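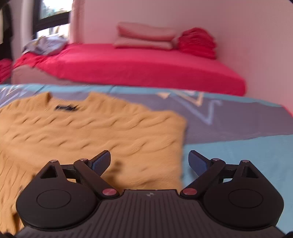

Pao-chu Yen folds sweaters on the bed, always has, and she gets a little fierce when anyone suggests a table. "A table is too hard and too small," she says. "On a bed you can spread the whole thing out, sleeves and all, and really see what you've got!"

What she's got, most Decembers, is knitwear. Yen runs a small mending and knit care class called Rultik out of her home in Flurkdale, and up to 20 people sign up for each one. I took it last winter and came back to ask her everything I'd forgotten.

First question: why does a cable knit never fold the way a plain one does? She lit up. "The cables are ropes! They want to stay straight. So you fold alongside them and you let them be the boss." She lays the sweater flat, smooths it from the neck down with her palms, brings in one side, then the other, tucks the sleeves and folds up from the hem. She does all of this in about the time it takes me to find the label.

She is just as happy talking about bedding. A zigzag duvet cover, she says, is a great helper, with all those lines to square a hem against. "My friend Pei-shan Hsieh has plain white everything and I tell her, how do you know where you are?"
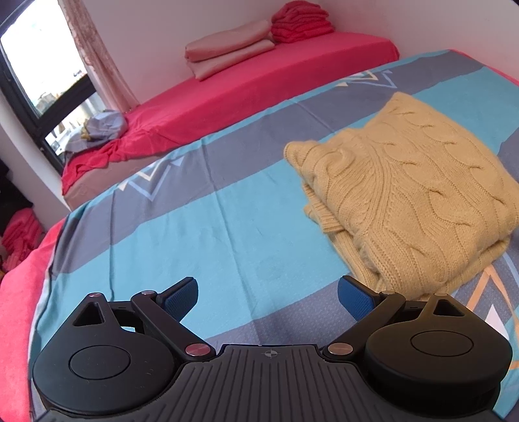
A cuff that slips out of the bundle doesn't trouble her at all. "Tuck it back or don't. It's a sweater, it isn't a letter." What she does mind is hangers. Heavy knits pull at the shoulders, and she once weighed a wet cardigan at 465 grams just to win that argument with her brother (she won).

Blankets get the same treatment, only looser. She folds them in thirds and leaves them at the head of a bed near the pillows, where a cold person can grab one at night. Fleece she hardly folds - "it just slides off again" - and she'd rather have it draped over the side, ready to pull up.

I asked how many sweaters she owns. She laughed and wouldn't say, but she did admit that ten of them are yellow, or close to it. "Mustard, butter, lemon. In December you need that. I open the closet and it's like somebody left a lamp on."

The next class is Sat 12 December, and Yen asks that everyone bring one thick sweater and one they've given up on.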